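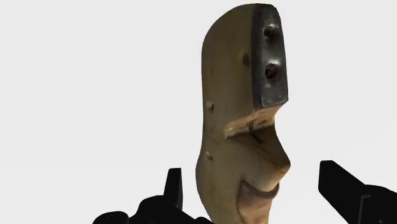
Why do coins have ridges around the edge?

Run your fingernail along the edge of a quarter. Feel the bumps? Those tiny grooves are called reeds, and they are there on account of thieves.

A long time ago, coins were made of real silver and gold. A silver coin was worth whatever its silver was worth. Some people noticed this and had a bad idea. They snipped a sliver off the edge of each coin, spent the coin as if it were whole, and kept the sliver. Do that to enough coins and you have a nice lump of silver, plus a lot of angry shopkeepers. The trick was called clipping, and the punishments were nasty enough that we'll skip them before lunch.

Let's visit the made-up kingdom of Odel. The baker in Odel gets paid 40 silver coins for a very large wedding cake. She puts them on her scale and they weigh only as much as 38. Someone has helped themselves to 2 coins' worth of silver, and nobody at the wedding looks guilty.

So mints (a mint is a factory for money, and sadly has nothing to do with candy) began putting patterns on the edges. If the grooves were missing in one spot, you knew the coin had been clipped. You could hand it back and give the customer a hard stare.

How do the grooves get there?

A flat, blank disk of metal sits inside a ring called a collar. The inside of the collar has grooves cut into it. Then a press squeezes the disk very hard from the top and the bottom. The metal has nowhere to go but out, into the grooves. Heads, tails and edge are all done in one squash.

But quarters aren't silver now!

Correct. The ones in your pocket are copper and nickel, and clipping one would earn you a sore thumb. The ridges stayed anyway. They help people who can't see well tell coins apart – a dime has ridges and a penny is smooth, even though the two are close in size. Also, grown-ups don't like changing money once they're used to it.

Try it: close your eyes and sort a handful of change by touch. Then give it back to whoever you borrowed it from.

Apr 9, 2021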